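How to set up a drinks table without buying a drinks cart

Most guides to this start with a cart and a shopping list. I don't trust them. A long table and a couple of trays will do, and you probably own both.

1. Put anything that can tip on a tray. Wine glasses go together on one, four at most, with room between the rims.

2. Slice the lemon last. I've read that slices keep for hours under a damp cloth. Mine curled up.

3. Keep the board and knife well away from the glasses — elbows do more damage than guests.

4. Give the pitcher a place near one edge, where people can reach it without leaning over everything else.

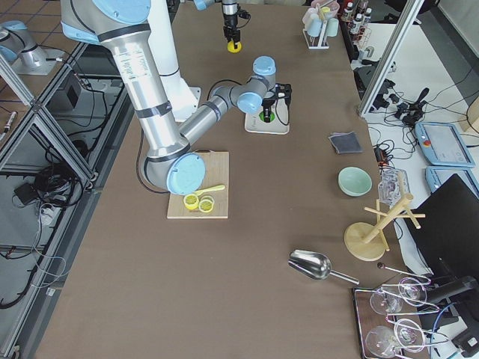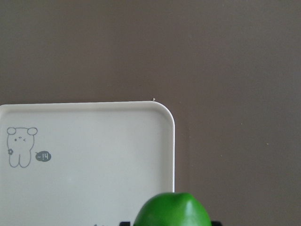
Photos: Folke Eklund / Grestcombe

A mug tree is supposed to save space. It does if your mugs have decent handles, and otherwise I'd leave it in the cupboard.

As for trays, ignore the advice about matching sets. A white one with a bear on it carries things as well as a dark wooden one. Check the rim instead. If it's too low to stop a sliding glass, use that tray for napkins.

Fill the pitcher in the kitchen to 600 ml and top it up later. Full ones drip when you pour.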